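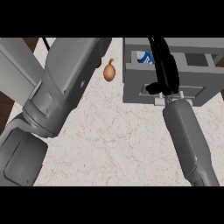 잡지 한 권이 만들어지는 순서

잡지는 정해진 간격으로 계속 나오는 간행물입니다. 한 주에 한 번 나오면 주간지, 한 달에 한 번 나오면 월간지, 계절마다 나오면 계간지라고 합니다. 책과 달리 잡지에는 호수가 있습니다. 같은 제목 아래 매번 다른 내용이 실리므로 호수를 보아야 어느 것인지 구별할 수 있습니다.

이 글에서는 어린이 패션 잡지 《스탄홀름(Stanholm)》의 봄호를 가지고 제작 순서를 설명합니다. 표지를 포함해 모두 72쪽이고, 2,000부를 찍습니다. 편집부에서 일하는 사람은 12명입니다.

1. 기획

기획은 이번 호에 무엇을 실을지 정하는 단계입니다. 편집장, 기자, 디자이너가 모여 기사 제목을 적고 기사마다 쪽수를 나눕니다. 결과는 배열표라는 표에 기록합니다. 배열표에는 쪽 번호, 기사 제목, 담당자, 사진이 들어갈 자리, 광고가 들어갈 자리가 적혀 있습니다.

쪽수는 마음대로 정할 수 없습니다. 종이 한 장을 반으로 접으면 앞뒤로 모두 네 쪽이 생깁니다. 가운데를 철심으로 박는 잡지는 이렇게 접은 종이를 겹쳐서 만들기 때문에 전체 쪽수가 4의 배수여야 합니다. 70쪽짜리 잡지를 만들고 싶으면 두 쪽을 더해 72쪽으로 하거나 두 쪽을 빼서 68쪽으로 해야 합니다.

2. 취재와 원고

기자는 자료를 찾고 사람을 만나 기사를 씁니다. 이 일을 취재라고 합니다. 봄호의 첫 기사는 단추의 종류에 관한 것입니다. 구멍이 두 개인 단추, 네 개인 단추, 뒷면에 고리가 달린 단추가 어떤 옷에 쓰이는지 다룹니다.

기자가 쓴 글을 원고라고 합니다. 원고에는 정해진 길이가 있습니다. 두 쪽짜리 기사에 세 쪽 분량의 글을 쓰면 편집자가 줄여야 합니다. 줄일 때는 반복되는 문장부터 지우고, 이름과 날짜와 숫자는 원래 자료와 다시 맞추어 봅니다.

봄호의 원고 마감일은 2월 26일입니다. 마감이 늦어지면 다음 단계인 디자인과 교정도 함께 늦어집니다. 인쇄소는 여러 출판사의 일을 차례로 하므로 예약한 시간을 넘기면 다시 순서를 기다려야 할 수도 있습니다.

3. 사진과 해상도

디지털 사진은 픽셀이라는 작은 네모로 이루어져 있습니다. 길이 1인치, 즉 2.54센티미터 안에 픽셀이 몇 개 들어가는지를 나타내는 수를 해상도라고 합니다. 잡지에 싣는 사진은 보통 1인치에 픽셀 300개를 기준으로 준비합니다.

계산은 곱셈으로 합니다. 가로 4인치, 세로 6인치로 인쇄할 사진이라면 다음과 같습니다.

가로: 4 × 300 = 1,200픽셀
세로: 6 × 300 = 1,800픽셀

같은 사진을 가로 8인치로 늘리면 가로 픽셀이 2,400개 필요합니다. 픽셀이 모자란 사진을 크게 인쇄하면 윤곽이 흐려지거나 네모난 계단 모양이 보입니다. 화면에서 선명하던 사진이 종이에서 흐리게 나오는 것은 대개 이 때문입니다.

사진을 실으려면 찍은 사람의 허락도 필요합니다. 사진을 찍은 사람에게는 저작권이 있습니다. 사진 옆이나 기사 끝에 작은 글씨로 적힌 이름은 그 사진을 누가 찍었는지 알려 줍니다.

4. 디자인

글과 사진을 지면에 배치하는 일을 레이아웃이라고 합니다. 《스탄홀름》의 레이아웃은 인드레크 주카우스카스(Indrek Žukauskas) 디자이너가 맡고 있습니다. 디자이너는 먼저 눈에 보이지 않는 안내선을 그립니다. 이 안내선의 묶음을 그리드라고 합니다. 글줄과 사진의 가장자리를 그리드에 맞추면 여러 쪽을 넘겨도 줄의 위치가 같습니다.

지면의 각 부분에는 이름이 있습니다.

제목: 기사의 주제를 나타내는 가장 큰 글자.
전문: 제목 다음에 나오는 짧은 소개 글.
본문: 기사의 주된 내용.
캡션: 사진에 붙이는 짧은 설명.
여백: 글이나 사진을 놓지 않은 부분.
쪽 번호: 대개 지면의 아래쪽 바깥 모서리에 놓는 숫자.

종이 가장자리까지 색을 채울 때는 실제 크기보다 사방으로 3밀리미터씩 넓게 만듭니다. 이 부분을 도련이라고 합니다. 인쇄한 종이를 자르는 위치는 조금씩 어긋날 수 있습니다. 도련이 없으면 어긋난 만큼 가장자리에 흰 줄이 나타납니다.

5. 교정

교정은 틀린 곳을 찾아 고치는 일입니다. 맞춤법만 보는 것은 아닙니다. 차례에 적힌 쪽 번호가 실제 기사와 같은지, 캡션이 맞는 사진에 붙었는지, 다음 쪽으로 넘어가면서 문장이 빠지지 않았는지도 확인합니다.

교정은 여러 번 합니다. 첫 번째를 초교, 두 번째를 재교, 세 번째를 삼교라고 부릅니다. 한 곳을 고치면 글줄이 밀려 다른 곳이 달라질 수 있으므로 고친 뒤에 그 쪽 전체를 다시 읽습니다. 교정을 볼 때는 교정부호를 씁니다. 띄어 써야 할 곳, 붙여 써야 할 곳, 글자를 빼야 할 곳에 각각 다른 부호를 표시합니다.

6. 네 가지 잉크

컬러 잡지는 보통 네 가지 잉크로 인쇄합니다. 파란색에 가까운 시안, 분홍색에 가까운 마젠타, 노랑, 검정입니다. 영어 글자를 따서 CMYK라고 합니다. C는 시안, M은 마젠타, Y는 노랑, K는 검정을 나타냅니다.

인쇄기는 잉크를 작은 점으로 찍습니다. 이 점을 망점이라고 합니다. 시안 점과 노랑 점이 겹치거나 가까이 놓이면 눈에는 초록색으로 보입니다. 마젠타와 노랑을 섞으면 빨강이 됩니다. 점이 크면 색이 진하고, 점이 작으면 종이의 흰색이 많이 드러나 연하게 보입니다. 돋보기로 잡지의 컬러 사진을 보면 망점을 확인할 수 있습니다.

텔레비전이나 컴퓨터 화면은 빨강, 초록, 파랑 빛으로 색을 만듭니다. 화면은 빛을 내고 종이는 빛을 반사합니다. 색을 만드는 방법이 다르므로 화면의 아주 밝은 초록색은 종이에 그대로 나오지 않습니다. 그래서 본인쇄에 들어가기 전에 시험으로 뽑은 교정지를 보고 색을 확인합니다.

7. 쪽의 짝

《스탄홀름》은 워소프(Wosthorpe) 인쇄소에서 찍습니다. 인쇄소에서는 잡지를 한 쪽씩 찍지 않고 큰 종이에 여러 쪽을 한꺼번에 찍은 다음 접습니다. 접었을 때 쪽 번호가 차례대로 이어지도록 위치를 정하는 일을 터잡기라고 합니다.

철심으로 가운데를 박는 72쪽 잡지에서 가장 바깥 종이를 펼쳐 보면 한 면에 1쪽과 72쪽이 나란히 있습니다. 그 뒷면에는 2쪽과 71쪽이 있습니다. 다음 종이에는 3쪽과 70쪽이 있습니다. 짝이 되는 두 수를 더하면 항상 73입니다.

1 + 72 = 73
2 + 71 = 73
3 + 70 = 73
36 + 37 = 73

마지막 줄의 36쪽과 37쪽은 잡지의 한가운데입니다. 이 두 쪽은 한 장의 종이에 이어져 있어서 큰 사진을 걸쳐 실어도 그림이 끊기지 않습니다. 다른 쪽에서 사진을 양쪽에 걸치면 서로 다른 종이의 두 면이 만나므로 위치가 조금 어긋날 수 있습니다.

8. 제본과 재단

인쇄한 종이를 접고 겹쳐서 한 권으로 묶는 일을 제본이라고 합니다. 잡지에는 두 가지 방법이 많이 쓰입니다.

중철 제본은 접은 종이를 겹친 뒤 접힌 선을 철심으로 박는 방법입니다. 완전히 펼치기 쉽고 얇은 잡지에 알맞습니다. 무선 제본은 종이 묶음의 등에 풀을 발라 표지를 붙이는 방법입니다. 두꺼운 잡지에 쓰며, 등이 평평해서 제목을 인쇄할 수 있습니다.

묶은 다음에는 위, 아래, 바깥쪽의 세 면을 자릅니다. 이것을 재단이라고 합니다. 중철 잡지는 여러 장을 겹쳐 접으므로 안쪽 종이가 바깥으로 조금 밀려 나옵니다. 재단을 하면 가장자리가 가지런해지지만 안쪽 종이의 폭은 바깥쪽 종이보다 좁아집니다. 이 차이 때문에 쪽 번호를 가장자리에 너무 가까이 두지 않습니다.

직접 해 보기

준비물: 같은 크기의 종이 네 장, 연필

1) 종이 네 장을 겹쳐 반으로 접습니다.
2) 겹친 상태에서 앞에서부터 차례로 쪽 번호를 씁니다. 마지막 번호는 16입니다.
3) 종이를 한 장씩 떼어 펼칩니다.
4) 나란히 놓인 두 번호를 더합니다. 모든 면에서 17이 나옵니다.

종이를 다섯 장으로 늘리면 마지막 번호는 20이 되고, 짝의 합은 21이 됩니다. 합은 항상 전체 쪽수보다 1이 큽니다.

낱말 풀이

간행물: 인쇄하여 펴낸 책, 신문, 잡지 따위.
배열표: 쪽마다 들어갈 내용을 적은 표.
해상도: 정해진 길이 안에 들어가는 픽셀의 수.
도련: 잘려 나갈 것을 생각해 넓게 만든 가장자리.
망점: 색의 진하기를 나타내는 작은 잉크 점.
터잡기: 접었을 때 순서가 맞도록 큰 종이에 쪽을 배치하는 일.
재단: 묶은 종이의 가장자리를 자르는 일.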